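交接

合同第四条写的是“家务”,附件里写的是“将物品移入容器”。Carys Penry在两处都画了线,然后把合同翻过去,开始看日志。

她受雇于James,一家给老年公寓供应设备的公司。James打算采购Ernell的家务系统,产品名叫Famum,报价已经谈到第二轮。采购部要她回答一个问题:它现在能不能收拾厨房。回答的形式是一份报告,正文不超过7页,结论栏只有三个选项,可以、不可以、有条件可以。上一任评估员留下的文档里,有条件可以被选得最多。

测试地点在Pendgate,Ernell租的厂房。她住在镇上的旅馆,步行过去。门口登记簿上她的那一行是6/29/26,来访事由栏她写了“核对”。

带她进去的工程师姓沈,负责抓取部分。他说话时习惯先给出条件再给出结论,例如在照明不变、容器不移动、物品不超过额定质量的前提下,可以。Penry觉得这种说法便于记录。

工位用透明挡板围着,台面是木头的,颜色发旧,有划痕。机械臂是黑色的,从上方探下来。锅是不锈钢的,带一根细的金属丝提梁。沈工说他们有意不用白色的实验台,木纹和反光都会干扰视觉,客户家里也会有木纹和反光。

“为什么是锅?”

“锅口圆,对朝向没有要求。先做锅,再做抽屉。”

“抽屉做了吗?”

“排在July的版本里。”

她记下:抽屉,未交付。

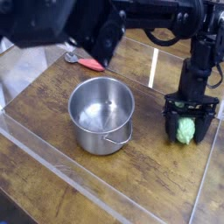 锅的内壁是他们花时间最多的地方。抛光金属会把灯照成一块白斑,深度传感器在白斑处读不到数,点云上就缺一块。早期版本把缺掉的那块理解为锅底不存在,于是夹爪会一直往下走,直到力矩超限停机。后来改为用锅沿拟合一个圆,锅底高度由型号表给出。换一只表里没有的锅,系统会请求人工确认。

“请求的时候它在做什么?”

“保持。”

“拿着东西保持?”

“拿着东西。”

“最长保持过多久?”

沈工查了一下。最长的一次是夜里,值班的人去换班,确认框没有人点。机械臂夹着那件东西,一直等到早上。日志里这一段没有报错,每一秒的状态都是正常。

Penry把这条抄进了报告草稿,没有加评语。后来她在旅馆里又读了一遍,把“正常”两个字加了引号,然后又去掉了。

被抓的物品在任务单上叫“浅绿件”。Ernell的物品库不使用日常名称,每件东西只有颜色和编号。理由写在规程里:名称会让标注员预设软硬和轻重。她第一天按自己的习惯在笔记里写了个名字,沈工看见后请她改掉,她改了。此后两个人谈论它时都说浅绿件,吃午饭时也这样说。

任务本身是:浅绿件在锅的右侧,拿起来,放进锅里,松开,退回。台面上另有一件红柄的小工具,在锅的后方,不属于任务,作用是考察系统会不会去碰它。

她要求看全部记录,不看汇总。沈工给她开了只读账号。记录共2216次,其中无人干预完成的665次。汇总页上的数字比这高得多,因为汇总页把“经一次人工确认后完成”也计作完成。这个口径在脚注里有说明,措辞准确,字号偏小。

“按你的口径,”沈工说,“人做也不是每次都完成。”

“人做不需要人确认。”

“我岳母做饭要我确认。咸淡。”

Penry想了想,在口径一栏写:确认是否属于劳动,待定。

她让他们当面跑。值班的技术员把物品摆回去,退到线外,按下开始。机械臂先抬高,停了一下,沈工说这是在重新规划。然后它下降,张开,合拢,抬起。动作不快。她用手机计时,同时在纸上写起止时刻,两套数字后来对得上。
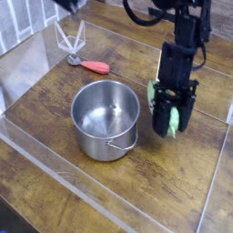 图2 夹爪夹着浅绿件,悬在锅的右侧。

抓起之后的难点是横移。物品从指间露出一部分,露出多少、朝哪边,每次不一样。系统知道夹爪在哪里,不太知道物品的边缘在哪里。如果露出的部分比预想的低,横移时会碰到锅沿。碰到锅沿有几种后果:锅被推走,物品被刮掉,或者什么都不发生。日志对第三种不作记录。

“应该记。”她说。

“碰了但没有后果,记它做什么?”

“公寓的锅里可能有水。”

沈工没有反驳。他在终端里新建了一个字段,命名为contact_benign,想了一会儿,把后半截删掉了,只留contact。

下午继续跑。她逐渐能在系统停下之前看出它要停。腕部会有一个很小的回摆,随后是静止,随后是屏幕上的确认框。技术员点确认的动作已经不经过思考,手一直放在鼠标上。她请他把手拿开,放到腿上,再跑一轮。他照办了,坐得很直。那一轮里出现了2次确认框,两次他的手都抬起来又放回去。

她在草稿里写:操作员处于持续待命状态。建议采购部按一名专职人员计入运营成本。

写完她意识到这句话足以让结论栏落到不可以。一台替人收拾厨房的机器,如果旁边要坐一个人看着它收拾,那么收拾厨房的工时没有减少,只是换了岗位名称。但她也看过James那边的材料。公寓里真正的缺口在夜间,夜里一层楼一个护工。护工不缺看屏幕的时间,缺的是走到厨房再走回来的时间。如果确认框能弹到护工的手机上,账要重新算。

她问沈工确认能不能远程。

“技术上能。”

“商务上呢?”

“商务上那是另一个模块。”

她记下:远程确认,另计价。

第二天她换了一种跑法。不由技术员摆放,由她来摆。规程允许物品落在指定区域内的任何位置,任何朝向。技术员摆的时候,手总会把它落在差不多的地方,他本人没有察觉,她翻了前几个月的俯视图才确定。她用旅馆的一副扑克牌决定朝向,抽到哪张按牌面换算成角度,大小王重抽。

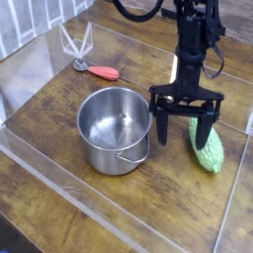 图3 夹爪张开,罩在台面的浅绿件上方,左侧为锅。

成功的次数明显减少。沈工站在挡板外面看,没有说话,中途去接了一个电话,回来后问她牌洗过没有。她把牌递给他,由他来洗。结果没有变好。

有一次夹爪合拢的位置偏到一头,抬起时物品转了个方向,悬着,指间只夹住很少一点。按规程此时应判为不稳定,放回重抓。系统没有放回。它带着那件东西横移,越过锅沿,停住,松开。东西掉进锅里,声音不大。

“这次算吗?”技术员问。

沈工看着Penry。

“任务定义是什么?”她说。

“移入容器。”

“那就算。”

她在备注里写:过程不合规,结果合格。与她在厨房里见过的多数人类操作一致。写完她把后一句删了,报告不收这类比较。

傍晚厂房里只剩他们两个。沈工关掉主灯,留了工位上方的一盏。他说他入行的时候,导师布置的第一个题目就是往容器里放东西,那时容器是个纸盒。他又说,现在外面的视频里机器已经在叠衣服、洗碗,家里人看了都来问他,为什么你们还在弄一只锅。

“你怎么回答?”

“我说视频里那个我也能拍。”

“能拍到几次?”

“一次就够了。视频只要一次。”

她问他,如果是自己家,会不会装。他按习惯先给条件:如果厨房不改动,如果没有小孩,如果只在他醒着的时候开。她等着结论,他把话停在了条件上,开始收线。

她收拾文件时发现结论栏还空着。她先填了不可以,又翻到附件,逐条对照。附件只要求移入容器。按附件,它合格;按合同第四条,它不合格。两份文件都有双方签字,页码连续。

她给采购部打电话,问以哪一份为准。对方说要问法务。法务的回复当晚到了,一行字:以评估员结论为准。

她在旅馆的桌上把报告打完。结论选了有条件可以,条件写了一页半:物品须随机摆放复测;接触事件须全部记录;人工确认计入工时,不计入完成;远程确认含在报价内;未列入型号表的容器不得用于演示。最后一条是复测前不签第三期款。

发送之前她回到正文,把通篇的“家务”检索出来,逐个改为“任务”,合同标题里的那一处没有权限改,留着。

第二天早上她去交门禁卡。技术员已经到了,锅摆在台面中间,提梁垂着。他从口袋里拿出一副新的扑克牌,问她大小王是拿掉还是留着重抽。

“拿掉,”她说,“写进规程。”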